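Dois braços para os cabides: o que muda na sala de acabamento

Segunda-feira, 18 de janeiro de 2021

Na Sallness, empresa de aluguer e lavagem de roupa de trabalho em Valtotstead, a tarefa de pôr camisetas em cabides começou a passar das mãos das pessoas para um par de braços robóticos. A mudança está em fase de ensaio desde outubro e abrange, por agora, uma única bancada.

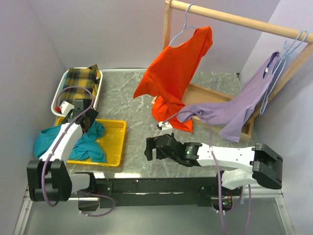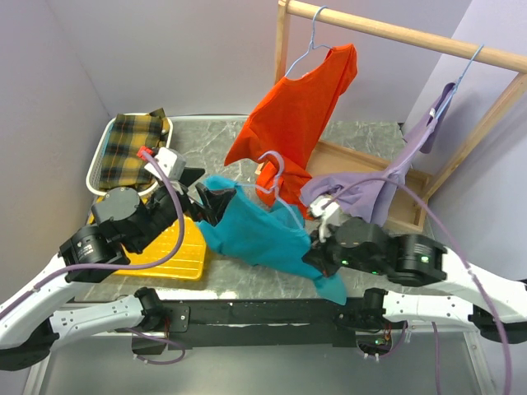
Os dois braços na bancada de ensaio, com as peças coloridas e os cabides de arame azul-claro.

Departamento de Operações e Acabamento — Sallness, Valtotstead

O sistema recebeu na casa o nome de Arthur. Foi montado com a Steklow, que fornece a programação e envia um técnico uma vez por semana. Trabalha com os dois braços ao mesmo tempo, porque uma camiseta é mole e muda de forma cada vez que é levantada. Para uma pessoa com prática, o gesto de passar o cabide pela gola demora muito pouco. Para a máquina, ele divide-se em vários movimentos, e cada um pode falhar de maneira diferente.

Na secção de acabamento trabalham 19 pessoas. Seis delas foram formadas para acompanhar o Arthur, em turnos de três horas. A direção da empresa comunicou por escrito que nenhum posto será eliminado durante o ensaio, e que o horário semanal fica igual. O que muda é a distribuição do trabalho: quem acompanha os braços separa as peças, corrige uma gola mal apanhada e regista as paragens numa folha própria.

«No princípio eu tinha vontade de fazer tudo com as minhas mãos, porque era mais rápido», conta Edem Atinga, operador de acabamento. «Agora olho mais para a qualidade. Vejo uma costura aberta que antes ia embora com o resto.» Atinga diz que os ombros lhe doem menos no fim do turno, mas que ficar de pé a observar também cansa, de outra forma. Pediu um banco alto, e o banco chegou em duas semanas.

A secção prepara 700 peças por dia nos períodos normais. A parte que passa pelo Arthur é ainda pequena, e o responsável da secção, Ieuan Humphreys, prefere não dar uma percentagem antes do fim do ensaio. «Se eu disser um número hoje, na próxima semana ele está errado», explica. Segundo Humphreys, as camisetas simples foram escolhidas para começar. Os casacos com fecho e as batas de manga comprida continuam a ser feitos à mão, e não existe data para os incluir.

Nem todos na secção estão convencidos. Alguns colegas pediram para saber como será contado o tempo das paragens, pois o prémio mensal depende da produção. A resposta da direção foi que, durante o ensaio, o prémio de quem acompanha a máquina será calculado pela média dos meses anteriores. Os trabalhadores querem que esta regra fique também no acordo interno — o assunto volta à reunião de secção no fim do mês.

Outra questão é a formação. O primeiro grupo aprendeu a parar os braços, a retomar uma tarefa e a mudar os tabuleiros de lugar sem confundir o sistema. Um segundo grupo poderá inscrever-se junto de Humphreys, no gabinete ao lado da expedição. Não é preciso ter conhecimentos de informática, e as horas de formação são pagas como horas de trabalho.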